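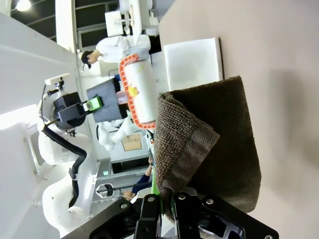 Should you keep both cloth towels and paper towels on a work table?

Most work tables are better off with both. A terry towel handles hands, large spills and anything that needs rubbing dry, and paper is for grease, paint, glue and whatever you would not want in the washing machine.

The split sounds simple, and in most homes and workshops it breaks down within a week. The paper is closer, so it gets used for everything. The cloth towel is damp and in a heap, so people step around it. Then the paper runs out.

Ka-ming Liu has run the linen room at the Julta, a shared workshop building in Prandport, since the spring the upholsterers moved in. The room is a former coat closet with 14 shelves, a sink at one end and a door that sticks. Towels go out in the morning and come back in the evening, folded or not. Liu would like them folded.

"People think a towel is a towel," Liu told me. "Then they dry their hands on one that had softener on it and the water just moves around."

Terry is a woven cloth with loops standing up from the surface. The loops are what take in the water, and a longer loop holds more of it and takes longer to dry. Bath towels can afford long loops because they hang on a bar all day. A towel that lives on a table gets picked up, dropped, shoved aside and picked up again, and long loops catch on screw heads, rough wood and fingernails. For a table, a shorter loop is easier to live with.

When a loop does pull, cut it. Use small scissors and trim it level with the rest. Pulling on it will take the next loop along with it, and the one after that. A towel with a dozen trimmed loops works as well as it ever did.

The hem wears out first. On a cheap towel it is turned over once and stitched in a single line, and after enough hot washes the thread goes and the edge starts to curl. Look for a hem folded under twice, with the stitching running all the way into the corners. Tug the corner in the store. If you can see daylight between the stitches, put the towel back on the shelf.

Color is mostly a matter of what you spill. White shows everything and can be bleached, which suits a kitchen that does its laundry hot. Dark brown hides tea, wood stain, shoe polish and rust, and it also hides the fact that it needs washing. The Julta went over to brown in April, after a long argument with the frame shop on the second floor, who wanted gray. Liu's rule for dark towels is to wash them by the calendar. They get a day's use and go in the hamper, whatever they look like.

New dark towels shed dye. Wash them alone the first 2 times in cold water and keep them away from anything pale. A cup of white vinegar in the rinse is an old habit in many houses. Liu doesn't bother with it and says the cold water does most of the work. I tried it both ways at home with a pair of brown hand towels from the same pack and couldn't tell them apart afterward.

Leave out the fabric softener. It coats the loops, and the towel feels nicer in the hand and dries nothing. If your towels already have years of softener in them, run a hot wash with no detergent and see how much foam comes up through the door. Repeat until it stops. Dryer sheets do the same thing more slowly.

Drying matters more than washing. A folded towel put away slightly damp will smell by the next afternoon, and then the whole stack smells. Shake each one hard before it goes in the dryer, which lifts the loops, and take it out when it is fully dry at the hem. The hem is the thickest part and the last to give up its water. Feel there before you feel anywhere else.

As for folding, the Julta uses the same fold for every towel. Lay it flat with the long side toward you. Bring the short ends together, smooth out the air, then fold in thirds so that the hem ends up inside and a clean folded edge faces out. Stacked that way, towels come off the shelf one at a time by the edge. With the hems facing out, two come at once and the second lands on the floor.

Thirds also make a good pad. A towel folded this way can go under a vase, a clamp or a hot glue pot, and it can be turned and refolded to a dry face several times before it has to be swapped. That habit alone cut the wash load at the Julta from 19 machine loads a week to 14, by Liu's tally sheet, which is taped to the inside of the closet door.

Paper deserves as much thought. A loose roll on a table falls over, rolls to the edge and unwinds itself on the way down. Some sort of holder solves this, and it hardly matters what kind. An upright holder takes up little room and lets you walk around the table and pull from any side. A wall bracket keeps the table clear, though you end up carrying wet hands across the room to reach it.

Whatever the holder, it should do two things. The roll should turn without wobbling, and the holder should stay put when you tear with one hand. Lightweight plastic ones tend to travel. A strip of rubber mat underneath helps. So does a bit of weight in the base, and the potters at the Julta have filled theirs with gravel. The building's holders come from a small supplier called Gundik, and Liu orders the rolls through Yang, the hardware store across the street, 10 at a time. More than that and they have to be stored on the floor, where the bottom ones get damp.

A half sheet is enough for most jobs. If your rolls come perforated in full sheets only, tear the sheet along its length and leave the other half under the holder. Someone will use it.

Where the two sit on the table makes a surprising difference. Put the cloth towel on the side of your main hand and near the front, and the paper toward the back, so it takes a small stretch to reach. Within a few days the hand goes to the towel first. Liu moved every roll in the building to the far side of its table and said nothing about it. The upholsterers noticed right away and moved theirs back.

Old towels have a long second life. When the hem has gone for good, cut the towel into quarters and use the pieces for grease and paint in place of paper. Cut terry sheds lint, so don't use it near varnish or glass. Run a zigzag stitch around the edges if you have a machine handy, and each piece will take around 2 more months of washing. Rags with oil-based stain on them should be laid out flat outdoors to dry and never balled up in a bin, since they can heat up enough to catch fire.

The Julta linen room is open to tenants in the mornings. Towels should be returned dry if possible, and without staples in them.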